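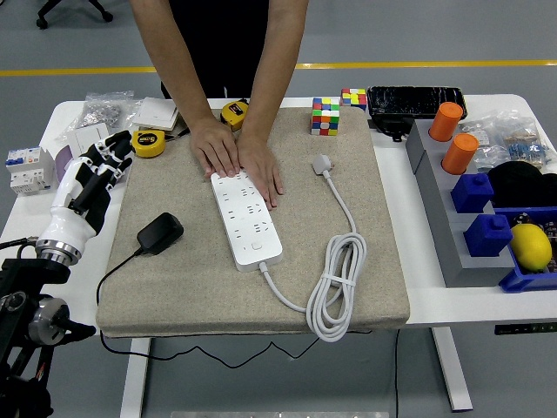
Songs From the Ferry Landing: The Music of Vendula Říha

Final report, Popular Music and Society

Why I picked her

My aunt had one CD in her car for most of my childhood, and it was Valgate by Vendula Říha. I knew every word before I knew who was singing. When our class was asked to write about a singer whose work had not been covered in the lectures, I didn't need long to decide! I expected to find one good album and a few leftovers. There is so much more than that, and I had a great time digging through it.

Early years

Říha grew up in Tustbridge, above the bakery where her father worked nights. She sang in a school choir and hated it (she says in one radio interview that she was always put in the back row for being too loud). At 23 she entered a talent contest run by the local radio station and came in fourth. The winner never made a record. Říha got a phone call from Talto, a tiny label with an office over a shoe store, and by January she was in the studio.

The albums

Her first album, Rahimi, is named after the street where the studio was. It has a lot of piano and almost no drums, and you can hear a door close in the middle of the second song. Talto pressed 239 copies, and they were sold at concerts from a folding table. I listened to a transfer in the school library, and the sound is rough, but her voice is already all there, low and a little scratchy and completely sure of itself.

Valgate came next and is the one most people know. The title song is over four minutes long, which the radio station asked her to cut down. She refused, and they played it anyway, usually late at night. My favorite is "Ferry Landing," where she holds the last note until the organ gives up underneath her. I must have played that ending more than any other piece of music this semester.

The third album, 2045, is the strange one. It imagines an old woman in that year going through a box of letters, and each song is one letter. Reviewers at the time found it cold. I think it's wonderful, especially the songs where the melody from "Valgate" comes back slower and in a minor key.

How I worked

I listened to each album 4 times, first without notes and then with the lyric sheets, and marked where melodies were repeated. I also read two magazine interviews and talked to my aunt, who saw Říha live in Tustbridge and still has the ticket. The hardest part was the lyrics on Rahimi, which were never printed, so I wrote them down by ear. Two lines in the fifth song are still blank in my appendix.

What I would still like to do

I'd like to hear the live recordings, which I couldn't get in time. I also want to compare her singing on the first and third albums more closely, using the same song if a concert version of "Ferry Landing" from the later years can be found.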